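The Best Part of My Robot Is the Part That Plays It Back

My favorite piece of robot software draws graphs and lets me drag a slider. It has no neural network in it. It came out of a long August when our arm kept missing small cubes, and I want to argue that tools like it deserve far more love than they get.

Some background. Noemí Gallegos and I work on a pick-and-place stack we call Lovach. It takes in camera frames, guesses where things are, plans a path and sends angles to a handful of hobby servos. Every one of those steps can be wrong by a little, and the little wrongs pile up. By the time the fingers close on air, the mistake may have been made four stages back, and all you have is a sad gripper and a log file 3,000 lines long.

For weeks we did what everyone does. We changed a number and ran it again. Noemí would lower the speed limit, I would retune the wrist, and we would both feel clever for an afternoon (I once celebrated a fix at 2 a.m. and had thrown it out by breakfast). We had 143 recorded attempts on disk and had looked properly at maybe six of them!

So we stopped tuning and wrote Skurnska, our replay viewer. It puts every message the robot sent or received on one timeline: the camera frame, the cube position the detector believed in, the planned path, the commanded angles. Drag the slider and they all move together. You can swap in a new detector, feed it an old run and see what it would have said, without powering up a single motor.

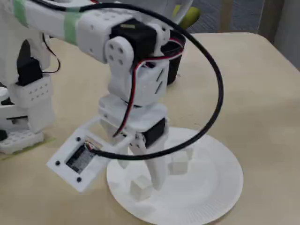 The two-fingered gripper over the plate, with two white cubes to find.

White cubes on a white plate are a wonderful test, by the way. People tell me to use red ones, and sure, a color threshold would be done before lunch. But the faint edges are where a detector shows you what it really knows. In Skurnska we could watch ours lock onto a cube, slide off toward the ridged rim of the plate, and slide back, all while reporting high confidence. I had been blaming the wrist for that wobble for most of a month.

The second thing we found was better still. Our planner, Alvarado, was pairing each cube position with the arm pose from the moment the message arrived, when it needed the pose from the moment the picture was taken. With the arm parked you'd never notice. With the arm moving, the target drifted along with it. The repair was 15 lines, and most of those were a test. I laughed out loud when I saw the two curves line up.

Now, there is a fair case against all this. Replay can't tell you how the world would have pushed back. If the new planner goes left where the old one went right, the recorded frames are no use past that point, and you need a simulator or the real arm. Viewers also eat time. We spent 2 weeks on ours with no visible progress, and if you have a demo coming up that is a hard thing to defend. I still think it was the best trade we made all year.

What bothers me is how lopsided the attention is. Talks about control and perception fill the room, and the person who built the log format gets a line on the thanks slide. Yet a good tool changes which questions you bother to ask. Before Skurnska I asked whether a change helped. Now I ask at what moment the detector and the planner stopped agreeing, and I can have an answer before my coffee is finished.

If you're starting on a small arm, record everything from day one, with timestamps taken at the sensor. Use a dull file format that you can open next year. Then build the slider, even an ugly one. Ours still has a button marked Jandton, left over from the old name of the project, and it crashes the program if you click it twice. I use the thing every day.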